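Cell 2 Upkeep Meeting: Minutes

Moltalura workshop, February
Start: 10:00 a.m.
Present: bench operators, maintenance, parts desk, software
Apologies: the Stukel service contact, who sent written comments instead

Minutes of the last meeting

Accepted with one correction. The spare gripper fingers were ordered from Pramanik and not from Stukel. The parts desk has changed the order sheet to match.

Matters arising

The loose panel screw on the left side was tightened after the last meeting and has been checked at each shift change. Item closed.

The request for a second set of hex keys at the cell was approved, but the keys have not arrived. The parts desk will chase. Item stays open.

The lockout card holder by the main switch has been moved to shoulder height. Operators are happy with it. Item closed.

1. Cable routing on the two arms

Maintenance reported on the purple cables that run from the gripper modules back along the arms. The left one has more slack than the right. On the left arm the cable can loop under the elbow when the arm reaches across the table, and operators have stopped the cell twice this month to pull it clear. There was no damage to the jacket either time.

Two fixes were discussed. The first is to shorten the cable and remake the end. The second is to keep the length and add a clip on the forearm link. Software asked that the cable not be shortened until the wrist has been run through its full travel, as some of the slack is needed at the far reach. Stukel's written comment said the same and warned against tying the cable tight at the elbow.

Agreed: fit one removable clip on the left forearm, run for a week, then look again. The right arm is to be left alone for now.
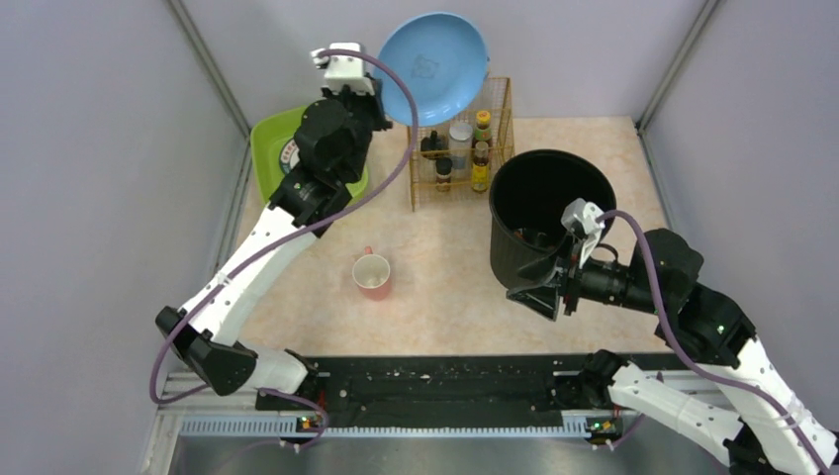 Operators asked whether the clip could catch on tableware during the plate and mug tasks. Maintenance will set it on the side facing away from the table and run the arm by hand through the rack and bin positions before power goes back on. If it touches anything, it comes off and the item returns to this meeting.

2. Gripper fingers

The fingers on both grippers were inspected under a lamp. The left pair shows wear at the tips. The right pair is in better shape and does not need to be changed this round. The new Pramanik fingers are in the parts drawer.

There was some disagreement about whether to change one pair or both. Operators would like matched pairs so that both arms grip alike. The parts desk pointed out that this uses up the whole stock. It was settled that the left pair will be changed now and the right pair at the next full service. The grip force setting stays at its present value until the new fingers have been tried on the plate and the mug.

Old fingers are to be bagged and labeled with the arm they came from. Last time they were put in the drawer with the new ones.

3. Toothed rail and front beam

The rail along the front needs a cleaning routine that everybody follows. At present one shift brushes it and the other wipes it with a cloth, and the cloth leaves lint in the teeth. From now on: dry nylon brush only, power locked out, working from left to right, and crumbs and dust vacuumed up afterward. No spray near the connectors.

The black beam has scuffs on it. Maintenance looked at these and considers them cosmetic. They will not be touched up. Any new mark next to a hole is to be reported in case a bolt has moved.

4. Home position drift

Software reported that the left arm failed its home check at cycle 2767 in the Flideck log. The arm was homed again and passed. No second failure has been logged. The cause has not been found. Maintenance will check the elbow and base bolts with the torque wrench during the finger change, and software will run the home check at the start of each shift in place of once a day.

Operators are reminded not to clear the warning without writing down the cycle number. The note for this one was on a scrap of paper and was nearly thrown out.

5. Table items

The wire rack and the bin have been creeping out of place over the course of a shift. Corner marks in thin tape will be tried under both. The tape must be flat and close in color to the tabletop. The mug can go anywhere the task sheet allows and needs no mark.

6. Budget

The parts desk has $230 left for this cell. The clip and brushes will come out of that. A further set of fingers will not, and will need a separate request.

Actions

Maintenance: fit clip, change left fingers, check bolts.
Software: home check each shift, report back on drift.
Parts desk: chase hex keys, order brushes, price another set of fingers.
Operators: tape marks, rail cleaning, cycle numbers in the log book.

Next meeting in March, same room, 10:00 a.m. Maintenance to bring the old left fingers.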